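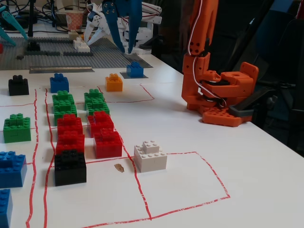
Sorting chunky bricks by color on a table – do drawn lines help?

Asked by Laskowska, October

Hi all! I run the toddler and preschool table at our neighborhood play café, and the big building bricks are driving me up the wall. Every afternoon they end up in one giant heap, and the kids who want to build something all in green (there's always one) have to dig through the whole pile. I bought two lidded tubs from Endholm and those worked for a day or so, and then everybody just tipped them out again.

So now I'm trying it on the tabletop itself. The table is plain white and I drew a grid on it in red marker, freehand, so yes, the lines wobble and there are gaps where I lifted the pen. I left one big square open for building in. The reds and greens sit near each other in the middle, and the odd colors go wherever they fit.

My questions: are the cells a good idea at all, or should I go back to tubs? Should each color get its own box? And what do I do about the marker, if I ever want my table back? There's already a little brown stain on it that I've given up on, and I'd like to keep it at one. We have 70 bricks in all, kids are mostly 2 to 5, and pickup is at the end of the session when everyone is tired, me included.

Answer by Stirnetti

Oh I love this, we did almost the same thing in our after-school room! Short version: keep the grid, but make fewer and bigger cells. We started with a cell for every color and it was too fussy – the little ones couldn't get a big brick inside the lines without knocking the next one over, and then they'd get upset, and then I'd get upset. We went down to four areas and it got so much calmer.

What worked for us was one area for red, one for green, one for "everything else" (blue, yellow, black, white, whatever you have) and one empty one for building. Keep that empty square! It's the best part of your setup. Kids will build on top of the sorted bricks if you don't give them a spot, and then your sorting is gone in a minute.

Also, tell them stacks are allowed. I used to pull apart anything that was stuck together before it went back, and it took forever. If two reds are stacked, they're still red, leave them. The only ones I split up are mixed colors.

For the lines I'd switch to colored tape next time. You can get them straight with a yardstick and peel them off at the end of the term. Press the ends down well or somebody will find a corner and pull the whole strip (ask me how I know). If you stay with marker, draw the outlines in the color of the brick that lives there. All red lines is fine for you and me, but a two-year-old doesn't know which box is for green unless there's a green brick in it already.

On tubs: you still want them for overnight. We sort on the table, then slide each area off the edge into its own tub, and it takes 5 minutes if the kids help.

Answer by endofthehall

tape. marker is a pain to get off

Answer by Prarkus

I'd go a bit easier on the sorting with the youngest ones. My twins had no interest in colors until they were close to three, they just liked putting things in a space and taking them out again. If yours are the same, call it "parking" and let them park any brick in any box. The older kids can do the color version next to them.

About the marker – what kind is it? If it's dry-erase, a damp cloth and a drop of dish soap usually does it, and if it has been on there a long while, go over the old line with a fresh dry-erase marker and wipe right away. Permanent is harder. Rubbing alcohol on a cotton pad took it off our laminate, but I have no idea what your tabletop is made of, so try it on the underside or in a corner first and keep the kids away while you do it. I'd do it on a Friday so the smell is gone by the next session.

For the brown stain, baking soda and a little water, left on for ten minutes. It got tea off mine. It did nothing for the other one, so no promises!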